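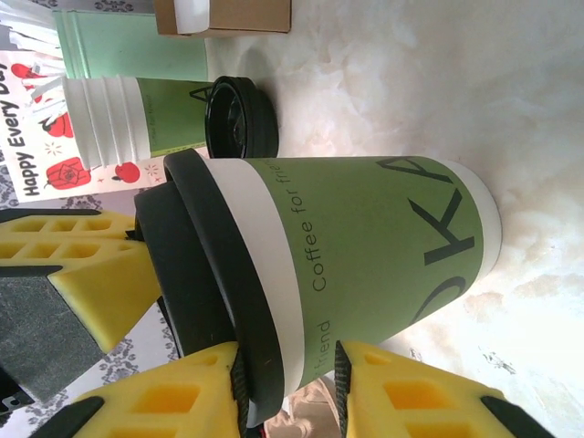
Takeaway cups and lids for a morning tea, what are people buying?

lidsandkids
Posts: 1,263
Need paper cups for the school fete in March. Got a sleeve of the green printed ones from work to try, black lids, white rim. Nice colour. But can't get the lid to click all the way round, always one bit that pops up. Is it me?

pringle_flat_white
It's you, sorry mate. Thumbs at the back, press and run them round to the front. Don't just palm it in the middle.

Grarkovitz
Not always technique. Lids and cups from different suppliers dont match even when both say the same size. We bought 600 Carix lids once for Gretberg cups. Half of them sat crooked. Never again.

lidsandkids
Mine came together in the one box so should match?? Will try the thumbs thing tonight.

teatowel2
Why lids at all. Morning tea, people are standing 3 metres from the urn. More rubbish to sort, black plastic especially, our council won't take it.

pringle_flat_white
Kids running round at knee height, that's why lids.
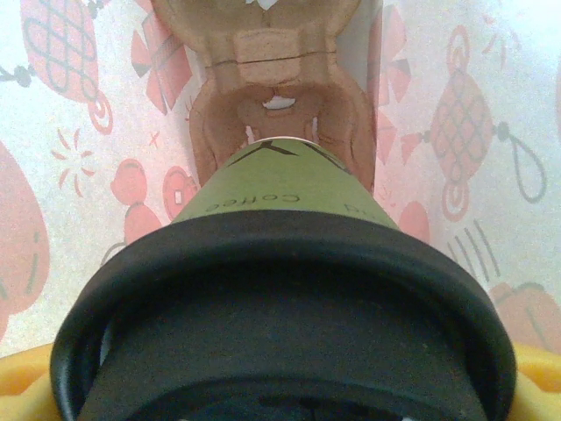 lidsandkids
Ok thumbs worked better. Other question, the printing. They've got "Coffee" on the green part, small dark lettering, and a big logo down near the base. Weird if I'm serving tea and Milo in them?

Grarkovitz
No one reads the cup.

teatowel2
I read the cup. Plain white ones are cheaper anyway and you can write names on them in texta. Good luck writing on dark green.

pringle_flat_white
Olive not dark green, marker shows up fine if its a fat one. Disagree on cheaper too, printed ends of runs go for next to nothing if you ask.

teatowel2
Ask who? Our wholesaler looked at me like I had 2 heads.

Grarkovitz
Store them upside down in the sleeve btw, and keep the lids in their bag til you need them. Dust gets in that recessed bit on top and it's a pain to wipe.

lidsandkids
Ta all. Going with green, lids in a tub on the side so people can take one or not. Still need stirrers, will start a new thread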